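Chapter 8
When the Gripper Lets Go

A robot that drops something has failed in the plainest way a robot can. The part was in the hand, and now it is on the floor. Finding out why takes longer. The motor log may say the fingers closed, the camera may say the part was there, and both may be correct.

This chapter follows one failure from the first report to the repair. The robot was a mobile arm built by Navura and run in a test room at Torkcombe. Its job was to pick up a red cube from the carpet, carry it across the room and set it down. Over 2,000 attempts it finished 1,829. The rest were logged under a single code, GRIP LOST, and for several weeks the staff treated that code as an explanation.
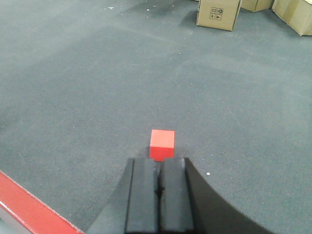

8.1 THE FIRST REPORT

The operator's note from August was two lines long. It said the cube had been released during travel and that the arm had gone on to the drop point and opened its fingers over nothing. The second part deserves more attention than the first. The program checked for a part once, right after the fingers closed. It never checked again. Any loss after that moment went unseen until the end of the cycle.

In a test room this wastes a few minutes. With a heavier part, or with a person walking nearby, the same gap in the program is a safety matter. Keep the two questions apart as you read: why the part was lost, and why the robot did not know.
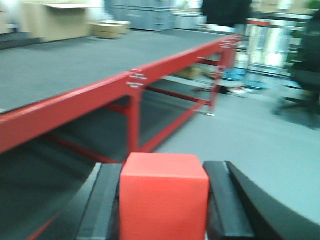

Figure 8.2 Cube held between the fingers, with the work table behind.

The staff began with grip force, as most people would. They raised the closing force one step and ran the job again. The drops continued at nearly the same rate. They then replaced the finger pads, which changed nothing. Both steps were reasonable, but they were made on the same afternoon and only the second was written down. When the force setting later turned up at the wrong value, it cost another day to find out who had moved it. Section 8.4 returns to record keeping.

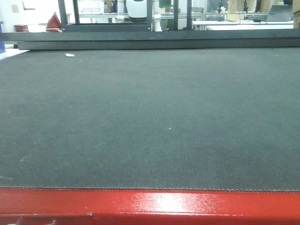 A fault search needs a list of what has been ruled out, and it needs the surroundings on that list as well as the machine. At Torkcombe the list started with the floor, the lighting and the table. Loose material came up early. Even a mat that looks clean at a glance can carry pale specks of lint, and a speck caught between a pad and a smooth part reduces the contact area. The staff wiped the pads before every run for a full set of trials. Drops fell slightly, too little to account for the code. Debris stayed on the list as a minor cause.

The useful clue came from the time stamps. Most losses fell within 6 seconds of the arm starting to travel, when the controller switched from its closing mode to its holding mode. 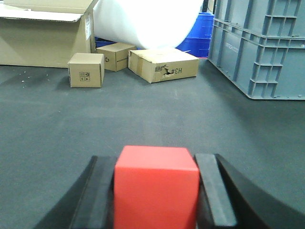 In holding mode the controller cut motor current to limit heat. The reduced value had been copied from an older Kalogeropoulos gripper with a self-locking screw, a design that keeps its grip when current drops. The Navura fingers had no such lock. A cube that was well centered usually stayed put, while one gripped near the tips could work free once the base began to move.

Key terms: holding current, self-locking drive, part-present check, fault code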